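Watetti Hand Grippers: The Gallery

You asked for pictures, mostly because the last brochure had none. We have obliged, after a fashion. Our photographer, Ivars Jõgi, prefers captions to photographs, so there is rather more reading here than looking.

The Watetti is a pair of hand-held grippers for recording tasks your robot will later be expected to do by itself. You hold one in each hand, you do the job, the recording goes off to be learned from. It's a simple arrangement, and the robot gets all the credit.

What's in the kit
Two grippers, left and right, each with its own cable. A carry case. A manual of 39 pages, of which the first four are useful and the rest are about the carry case.

What it costs
The pair is $900 to rent for a month, or $600 if you already rent our Aswood recording software. Colour choices: black. We did look at other colours, and the black ones sold.

Who uses it
Raudsepp has had a set since September and has recorded more than 1,000 short tasks, most of them to do with packing. They report sore thumbs in the first week and strong opinions about zippers by the second. Susidar rents two sets and sends us very polite emails about cable length. We have read them all, and a longer cable is now an option.

What it does well
Ordinary shopping, kitchen odds and ends, anything with a decent shape to it. Boxes are easy. Bottles are pleasant. Plastic bags are a test of character, and we put one in every demo so you can find out what sort of person you are before you sign anything.

What it does less well
Coins. Wet soap. Anything you'd describe as "a bit floppy" — though practice helps, and so does a cup of tea.

From the demo bench 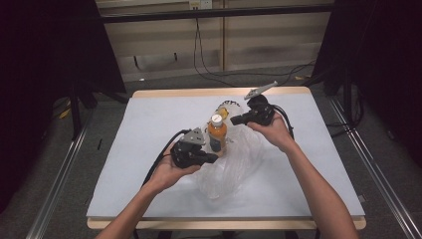 Both grippers at work on the bag test, with a bottle of orange liquid between them. Label side optional.

Demos run by appointment and take as long as the bag does. Bring your own groceries if you don't trust ours. Rental forms are at the front desk, and Ivars will take questions on anything except the carry case.

Page updated 5/22/23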